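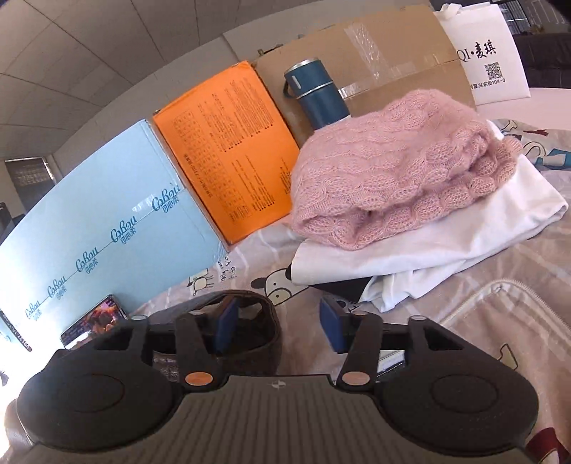
Home | About the Laboratory | Tests | For Referring Offices | Billing | Contact

Patient Services > Vascular Testing

About Tisgate Vascular Laboratory

Tisgate Vascular Laboratory is an outpatient testing facility in Ranik. The laboratory performs noninvasive studies of the arteries and veins outside the heart, mainly in the neck, arms, legs, and abdomen. Studies are done with ultrasound, blood pressure cuffs, and related equipment. The laboratory does not perform surgery, place stents, or prescribe medication. Results are sent to the office that ordered the test, and treatment decisions are made there.

The laboratory has two parts. The testing rooms and front desk are on the ground floor of the Nguyen-Tran Building, and the reading room is one floor up. Both are reached from the Ranik Street entrance. The elevator is to the left of the front desk.

Tests performed

Carotid duplex. This study examines the arteries on both sides of the neck. Grayscale ultrasound shows the vessel wall and any plaque on it. Doppler measures how fast the blood is moving. Blood speeds up as it passes through a narrow segment, so the degree of narrowing is graded mostly from velocity readings, with the grayscale image used as a check. When the two do not agree, the report says so and gives the likely cause.

Ankle-brachial index. Cuffs are placed on both arms and both ankles. The ankle pressure is divided by the higher of the two arm pressures. A low result suggests a blockage somewhere between the heart and the ankle. In some patients with diabetes or long-standing kidney disease, the ankle arteries are too stiff for the cuff to compress and the number reads falsely high. Toe pressures are taken in those patients during the same visit.

Arterial duplex of the legs. This is ordered when the index is abnormal and the referring office needs the location of the blockage, or when a bypass graft or stent is being followed. A graft is examined along its full length, including both connections.

Venous duplex for clot. The technologist presses on the vein with the probe at short intervals from the groin to the calf. A healthy vein closes completely under pressure. A vein with clot in it does not. Orders marked urgent are worked in the same day, and a preliminary result is phoned to the ordering office before the patient leaves the building.

Venous reflux study. This study looks for valves that leak. It is done with the patient standing or on a steeply tilted table, and it takes longer than the clot study. The two are separate orders. A negative clot study does not rule out reflux.

Aortic and iliac duplex. The abdominal aorta is measured from outer wall to outer wall at three levels, and the common iliac arteries are measured below it. Bowel gas can block the view. Patients are asked not to eat for several hours beforehand, and small sips of water with regular medications are allowed. Patients who take insulin should call their own doctor about the morning dose before skipping a meal.

Dialysis access study. This covers fistulas and grafts in the arm, both new and in use. Flow volume is measured in the brachial artery as well as in the access itself, as turbulence in the access can make that reading unreliable.

History

The laboratory was opened by Ansel Schumacher, a vascular technologist, as a single room with one ultrasound machine and a shared waiting area. In its first full year it completed 1000 studies, nearly all of them carotid and venous. Leg arterial work was added when a second room became available. Dialysis access studies followed after a request from two kidney practices in the county.

For several years, reports were dictated and typed by an outside service. Turnaround was slow and the typed velocity values had to be checked by hand against the worksheets. The laboratory now uses the Brorker reporting system, which takes the measurements directly from the ultrasound machine and places them in the report table. The written interpretation is still composed by the reading physician. Last year the laboratory completed 2435 studies.

Mr. Schumacher retired from scanning but still carries out the yearly equipment review.

Staff

Pornthip Prasertsri, MD, Medical Director. Dr. Prasertsri is a vascular surgeon by training. She reads the arterial and dialysis access studies, sets the diagnostic criteria, and signs off on any change to a protocol.

Everett Delacroix, MD, Reading Physician. Dr. Delacroix reads venous and carotid studies. Questions from referring offices about the wording of a venous report should go to him.

Ignacio Doucet, RVT, Technical Director. Mr. Doucet schedules the technologists, trains new staff, and runs the quality program. He also scans, mostly reflux and abdominal studies.

Lyle Kapoor, Office Manager. Mr. Kapoor handles scheduling, insurance authorization, and records requests. Requests for images on disc need a signed release – the form is at the front desk and can also be faxed.

New technologists scan under supervision until they have completed 200 studies at this laboratory, regardless of earlier experience elsewhere. The count is kept separately for each type of test, and a technologist may be working alone on venous studies while still supervised on abdominal ones.

Quality program

Ultrasound results depend heavily on the person holding the probe. Doppler angle is the most common source of error. A velocity taken at too steep an angle reads high, and a normal artery can be reported as narrowed. Laboratory protocol calls for an angle of 60 degrees or less in all arterial studies, with the cursor set parallel to the vessel wall. Images taken outside that limit are labeled and are not used for grading.

Each quarter, 75 completed studies are pulled and read a second time by the physician who did not read them the first time. The second reader does not see the original report. Differences are sorted as minor (wording, or a change within the same grade) or major (a change of grade, or a finding missed or added). A major difference results in a corrected report and a call to the referring office.

Where a patient goes on to have a CT scan or an angiogram, the laboratory asks for a copy of the report and compares it with the ultrasound result. Not all hospitals send these, and the comparison set is smaller than we would like. Carotid cases are the best covered. Iliac cases are the weakest, partly due to body habitus and gas and partly due to low numbers.

Probes are cleaned between patients according to the manufacturer's instructions for the surface they have touched. Gel is warmed in the rooms used for abdominal work.

What we do not do

The laboratory does not test the heart or its arteries. It does not accept walk-in patients without an order. It does not read studies performed on other equipment, except as a comparison when the earlier images are supplied. Technologists are not permitted to give results during the test, and patients are asked not to press them on this point. The exception is a finding that needs same-day care, in which case the reading physician is called into the room.

Referrals

Orders must state the test, the side if one side only is wanted, and the reason. "Leg pain" alone is often returned by insurers – please add whether the pain comes with walking, whether there is swelling, and any earlier surgery on the leg. Final reports go out by the end of the next working day. Beginning in December, the laboratory will accept orders through the Brorker portal as well as by fax.

Page last reviewed November 1, 2018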